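Categoría: Foro › Coleccionismo › Juguetes y cachivaches
Última actualización: 2023-04-22

**mafalda_cunha**
¡Por fin he ordenado los cajones! Ocho años guardando trastos de mercadillo sin ton ni son. He pasado a clasificar por tamaño y es una maravilla – encuentro las piezas en un momento.

**trallen77**
¿Por tamaño? Yo voy por década, que así se ve cómo cambian los plásticos y los colores. Por tamaño acabas mezclándolo todo.

**mafalda_cunha**
¡Pero si la mitad no sé ni de cuándo son! En la feria de Bareditz nadie te dice el año.

**Asger_S**
Con trallen no coincido. Tengo 1.535 piezas fichadas y la década me falla en un montón. Número en la ficha, el mismo en la caja, y a disfrutar.

**jerar**
Qué envidia de fichero, yo me planté en 1.000. Os dejo una que me trae loco, a ver cómo la archivaríais:

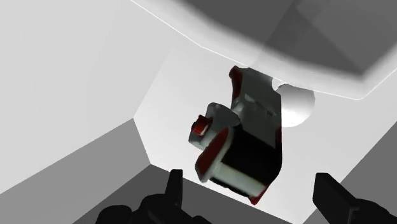
Pieza oscura con rojo, ¿herramienta de juguete o dispensador?

**trallen77**
Yo la pondría en «herramientas» y le buscaría fecha.

**Asger_S**
A «sin identificar» – mi cajón favorito, por cierto. En mayo llevo el mío a la quedada.

Temas recientes:
- Etiquetas que no dejan pegamento
- Quedada de mayo en Bareditz
- Cambio repetidos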